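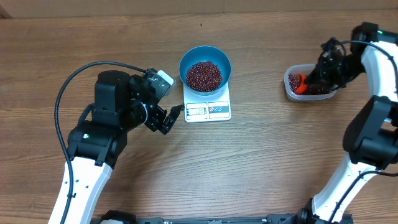

Red beans on the scale at the weighing table, Flilum Dry Goods Project

Second progress report to the Stenari Fund
December 10, 2022

Dear friends at Stenari,

When I wrote to you in July we had a pile of sacks, a borrowed shelf and a great deal of hope, and I promised that the next letter would have more to tell. I'm happy to say it does! The shelves are up in the back room on Bhatia Street, the bulk orders are coming in from Tostico on a schedule we can live with, and the weighing table, which your grant paid for along with the shelves, has become the place where most of our thinking gets done.

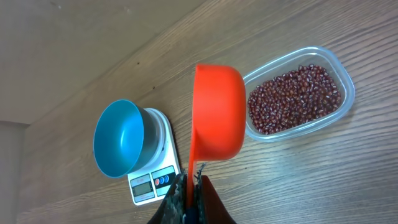 Mortimer Whitfield
Project Coordinator, Flilum Dry Goods Project

You may remember that we had planned to portion everything by the cup. We tried that for most of the summer and the bags came out all over the place, mostly because one person's level scoop is another person's heaped one. So we now weigh. The bowl goes on the scale empty, the scale is set to zero, and the beans go in a scoop at a time until we are where we want to be. It is slower than the cup, I won't pretend it isn't, but people who take home a bag of beans or lentils now get what the label says.

We started with red beans, for the simple reason that we had plenty, and they are small enough to get close to the right weight without fussing. Lentils followed in the fall. Rice is still on the cup, I'm afraid, until the larger bowls arrive. The blue one is a good size for a family portion — anything bigger and you are chasing beans across the table.

We now send bags to 19 households, and nearly 20 kinds of dry goods have passed through the room at one time or another. Two of those households asked for smaller bags, which we were glad to do and should have offered from the beginning.

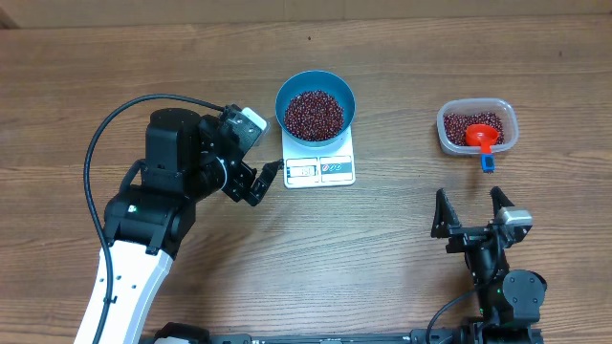 What has been harder than expected

Storage, mainly. We keep the working stock in clear lidded tubs so that anyone can see what is running low, and we need more of them than I budgeted for. I have moved a little money over from the printing line to cover it, as your letter said we might, and the printed recipe cards will be simpler as a result. I would also like to buy a second scale before spring, so that beans and grains can be portioned side by side.

Plans for the coming months

Rice moves to the scale first, then oats. After that I hope to settle the labels, which are still handwritten (my handwriting, with my apologies to everyone who has had to read it). The spending sheet is attached, and you would be very welcome to come and see the room any time you are nearby.

With warm thanks,
Mortimer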